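**Open day planning + demo run-through, minutes**
26/05/2018, Varkthorpe site, back demo room

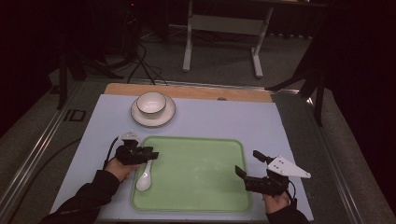 *Table setting demo, hand-held grippers, spoon and tray.*

Present: Hsin-yi Yuen (chair), front desk, demo crew, facilities, school liaison. Carkolent sent apologies, will read the minutes.

**1. Last minutes**

Agreed. One fix, the deposit for the tent is 600, not what we wrote down. Facilities to tell accounts.

**2. Demo run-through**

Crew ran the table setting demo for everybody before we sat down. Operator works both grippers by hand. Saucer, bowl, green tray, soup spoon. Plan is to let visitors try after they have watched it once.

Comments from the room:

- People liked that it's ordinary dishes. Keep it. No blocks, no foam shapes.
- Spoon is the hard part. Handle is thin and lies close to the tray rim. Crew say first-timers will need a few tries, Hsin-yi OK with that as long as the line keeps moving.
- Want the talk shorter. Current version starts with the history of the lab and goes on a while. Start with the dishes, history goes on the poster.
- Facilities not happy about cables. Want everything on the floor taped or under cover before doors open. Crew to do it the night before, facilities to check in the morning.
- Room is dim. Fine for the crew but visitors coming in from the parking lot will be half blind. Try one more light by the door, look at it again before we buy anything.
- Question about left handed visitors. Crew say they can pick whichever hand they like for the spoon. Put that in the talk.

Chair asked what we say when somebody wants to know what it's all for. Answer agreed: a person shows the task with the grippers, the recordings are used to teach a robot arm the same task. Leave it there unless they ask more. Crew to stop saying "end effector" to the public.

**3. Who gets in when**

School groups in the morning, general public after lunch. Liaison has 2 schools confirmed, a third is waiting on a bus. Children try the grippers only with a crew member standing next to them. Long discussion on lower age limit, not settled. Liaison to ask the schools what ages are coming and we decide by email.

Lu team want a slot for their own demo (the cart that follows you down the hall). Agreed in principle but not at the same time as ours, the hallway gets jammed. They go after lunch. Somebody has to tell them the hall needs to be kept clear on one side for strollers and wheelchairs. Hsin-yi will do it.

**4. Flyers and signs**

Print order is 4,000 flyers. Front desk thinks too many, liaison thinks not enough. Left as is. Proof has the old parking map on it, has to be fixed before it goes to the printer. Also "demonstraton" on the back page.

Signs: Zeso lending us their stands again. Two came back bent last year and they did mention it. Please carry them, dont drag them.

Name of the demo on the sign still says "Dexterous Bimanual Tabletop Manipulation". Changed to "Set the Table". Crew objected, outvoted.

**5. Dishes and spares**

Everything on the demo table is ceramic or might as well be as far as breakage goes. Crew want a spare set in the room. Approved, keep the receipt. Same color tray if they can get it, otherwise the operator notes have to be redone. Broom and dustpan under the desk.

**6. Any other business**

- Coffee machine on the second floor is out again. Not for this meeting but noted.
- Carkolent asked if they can bring guests in November for a private visit, same demo. Yes, need numbers from them first.
- Visitor badges: stick-on ones fell off last time. Front desk looking at clips.

**Actions**

| What | Who |
|---|---|
| Shorten talk, drop jargon | Demo crew |
| Tape / cover cables, night before | Demo crew |
| Cable check, light by door | Facilities |
| Tell accounts re tent deposit | Facilities |
| Ages of school groups | Liaison |
| Fix map and typo on flyer | Front desk |
| Talk to Lu team re hallway | Hsin-yi Yuen |
| Spare dishes | Demo crew |

Next meeting in 2 weeks, same room. Bring the revised talk printed, projecter is booked by somebody else.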